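About Grasholm

We sort seed and test batches for small food makers. 18 people, one long room. Since December the Biltine line does the dull sorting, and people keep the gloves on for plates and glass.
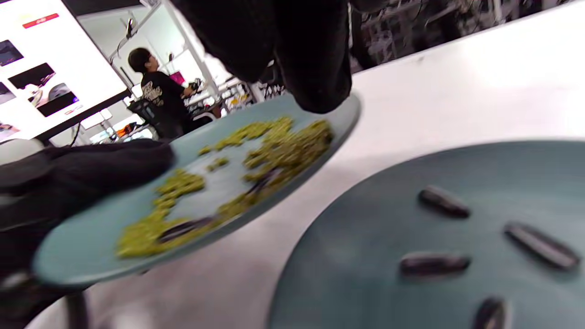
Renata Zawadzka says her wrists quit hurting, but she misses the talk at the old bench. Fair. We moved breaks to 10 so everone still sits down together.

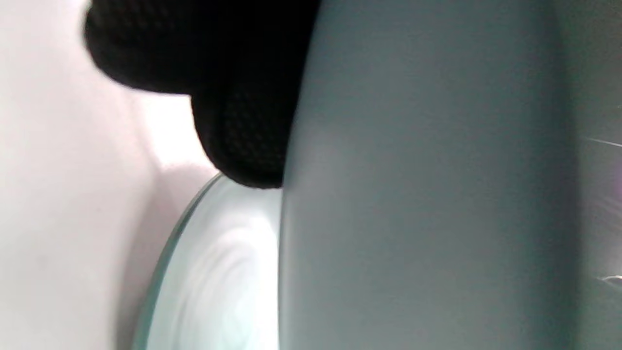 No jobs cut. Six retrained, shifts down to 8 hours. Pay same. 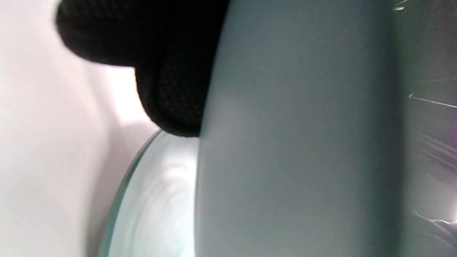 Next up, night checks. Still arguing that one.
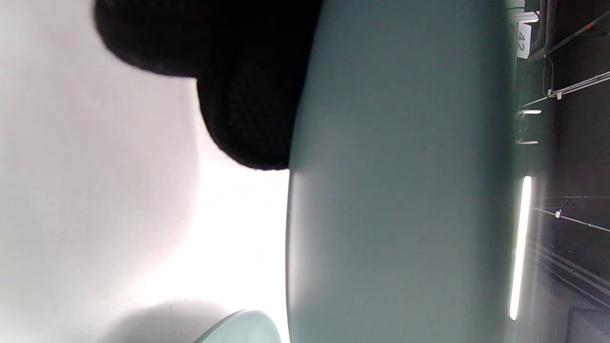

Close work, gray-green and black knit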